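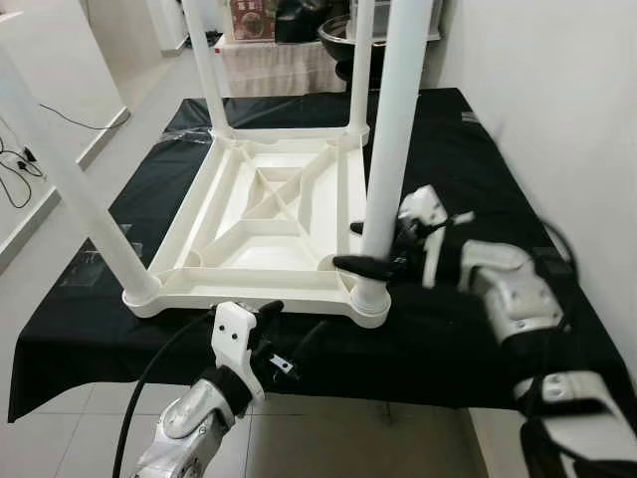 What does the current grant period cover? It covers the flat-pack side table: fit of the four legs in the corner sockets, the assembly and knock-down procedure, and the packing layout for return stock.

PROGRESS REPORT: KNOCK-DOWN SIDE TABLE, URNINAR LINE
Submitted to the Kamel Fund, Nov 17, 2018
Prepared by Dilwyn Maddocks

1. Status

Work is on schedule except for the packing layout, discussed in section 4. Spending to date is 3,890 against the approved budget for the period. No change to the total is requested. The unspent part of the tooling line will carry over to January, when the revised collar is due from Prillen.

2. Design under review

The table is a square white plastic top with four cylindrical legs. The underside of the top is molded with a raised outer rim and ribs crossing in an X, and there is a round socket at each corner. Each leg ends in a wider collar that seats in the socket. No screws or glue are used. The fit is by friction alone, so socket diameter and collar diameter are the two dimensions that decide whether the product works.

All assembly is done with the top upside down on a covered bench. The black cloth protects the visible face and makes small plastic shavings easy to find. Shavings at the socket mouth are the first sign of an oversize collar.

3. Leg fit

Two batches of legs were supplied. The Urninar batch seats fully with a push and a quarter turn. The Wanton batch is tighter. It seats, but pull-out force rises with time, and legs left in place overnight were hard to remove by hand. We attribute this to mold shrinkage in the collar and have asked Prillen to reduce the diameter on the next run.

Grip position matters more than expected. Holding the leg low, just above the collar, keeps the load in line with the socket. Holding it near the free end turns the leg into a lever, and two sockets from the Wanton trial cracked on the inner wall for that reason. The instruction sheet now says to hold the leg low for both insertion and removal. The drawing on the sheet has not been changed yet and still shows a hand near the free end.

Cycle testing was set at 2,000 insertions per socket on the test top. The Urninar legs completed the run with light polishing of the collar and no measurable loss of hold. The Wanton legs were withdrawn early after the cracks were found. The test will be repeated with the new collar.

4. Packing layout

The original plan was to ship the legs in a separate bag beside the top. This wastes carton depth, and the bag shifts in transit. The revised plan lays the legs in the underside of the top, which has open, shallow compartments between the ribs. The finished carton would be 16 mm shallower.

The open question is how the legs should lie. Along the rim they sit straight, but a leg there can roll when the carton is tilted. Across the ribs they are better held and sit slightly higher. The trial layouts used no clips or ties. A paper band around the whole stack is the cheapest fix and will be tried first. 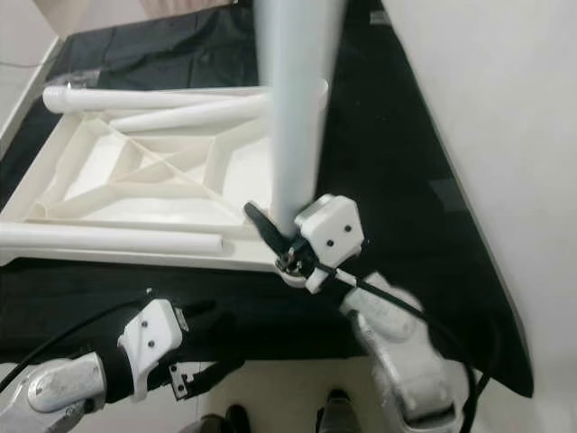
Ines in the warehouse asked for the band to go on before the carton is turned on its side, and would prefer all four legs laid in the same direction so that a missing one shows at a glance. She also wrote that returned tables come back with legs still jammed in the sockets often enough that the carton size is beside the point until the collar is fixed.

Both points are accepted. The same-direction layout will be drawn up and compared with the mixed one for carton depth. Return handling has been added to the January test plan, using returned stock from the Wanton batch.

5. Open items

Revised collar from Prillen: drawing approved, parts not received.
Instruction sheet: text corrected, drawing outstanding.
Paper band: two widths on order.
Drop test of packed carton: 10 drops per carton, to be run once the band width is settled.
Second color for the top: deferred to the next grant period.

6. Decision requested

We ask the fund to approve moving the drop test behind the collar delivery. Running it with the present legs would give results for a part that will not ship. The move has no cost, but the final report would follow the drop test and arrive later than first agreed.

Contact: Dilwyn Maddocks, Urninar project office | Copyright 2018 | Back to top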